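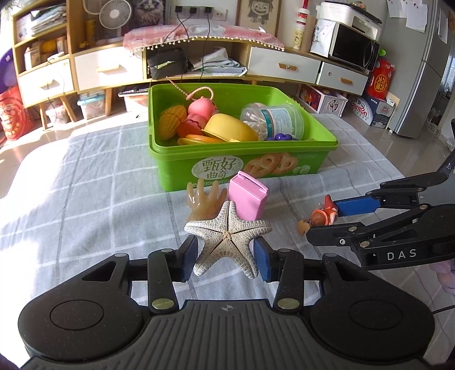
Most of us come home from the seaside with something in a pocket. A shell, a flat grey pebble, a bit of green glass with the edges worn off. I have done it all my life and I was taught to do it by people who loved the coast and would never have dropped a crisp packet on it. I have come round to thinking that we should stop, or at least stop doing it as a matter of course, and I would like to set out why without shouting at anybody's children.

I was brought up in Trila, a village with a long shingle beach, a car park and a café that shuts in October. My grandmother kept a row of whelk shells along the bathroom windowsill, and when one got broken she sent me down to find another. It was seen as the same sort of errand as fetching milk. The beach was large and we were few. In winter you could walk to the far groyne and back and meet two dogs.

The village has not grown much, but the car park has, and so has the number of people who use it. Last August the parish council put a counter on the barrier, mainly to settle an argument over the size of the toilets, and on the busiest day it recorded 2,152 people going through on foot. I don't complain of that. I like a busy beach. But suppose each of them takes two shells. It is no longer an errand for the bathroom windowsill at that point, and it happens again the next day.

The usual reply is that shells are dead. The animal has gone, the sea makes more, and what is left is rubbish of a pretty kind. I used to say this myself. It leaves out what happens to a shell afterwards. Hermit crabs move into them. Small weeds and worms fix themselves to them. The rest gets ground down and becomes part of the beach, and on some stretches of coast it makes up a good share of the sand. A beach is made of what is left lying on it, and I find I had never thought of it that way until I was well into my forties.

Then there are the things that are not quite dead. Leonora Cabanatuan taught at the primary school in Trila for 40 years and took every class down to the rock pools in June. She had one rule, which was that anything picked up went back in the same pool, the same way up, before the class moved on. She told me once that the creature children most often wanted to take home was the starfish, and that they nearly always believed it had died already. A starfish out of water does not do much. A child waits for a moment, sees nothing happen, and puts it in the bucket. By teatime the child is right.

Shops do the same thing on a larger scale. Walk along the front at Cetano and you will find baskets of dried starfish, sea urchins and seahorses outside three or four doors, priced so that a parent will not argue. The labels say where the shop is and give no clue to where the animals came from. Many of the large foreign shells sold in such places were never washed up anywhere. They were collected with the animal still in them, which is how they come to be so clean and whole. I don't think the people who buy them are wicked. I think they suppose that somebody combed a beach, as they would have done themselves, and the shop is content to let them suppose it.

I put this to Tsung-han Mak, who runs one of the better gift shops in Cetano and has been patient with me for years. He said that if he stopped selling them, the customers would walk to the next door along. He is probably right. He also said, fairly, that I have a bowl of cowries in my hall. I do. They were my aunt's and I am not going to post them back to the Indian Ocean. Throwing out what we already own would help no crab anywhere. What we can do is leave off buying more, and a shop that sells fewer each year will in the end give the space to tea towels.

Some councils have gone for fines. I am not keen. A rule against taking pebbles sounds sensible in a meeting and looks foolish when a warden has to empty the pockets of a boy of six. It also catches the wrong people. The man with a trailer who wants rockery stone comes at five in the morning, and he should be fined, heavily. The family with a bucket needs a sign that is easy to read and a bit of habit.

Habit does change. When I was small, people picked wild primroses by the armful and dug up the roots for the garden. Birds' eggs were a hobby for respectable boys, with cotton wool and a cabinet. Hardly anyone I know would do either now, and I doubt that one in ten could tell you what the law says on the matter. They simply grew up in houses where it wasn't done.

My own practice is modest. I let my grandchildren gather as much as they like, and before we go up the steps we lay it all out on the sand in rows and look at it. They choose the best and the ugliest. Then it goes back — shells near the tideline, anything that might be alive into the water it came from. There were tears the first summer and there have been none since. The younger one draws her favourite when we get in, and the drawings go on the fridge, where they take up less room than the whelks did.

I still pick up sea glass, I should say, and put it in my coat. It was a bottle once and the beach can spare it.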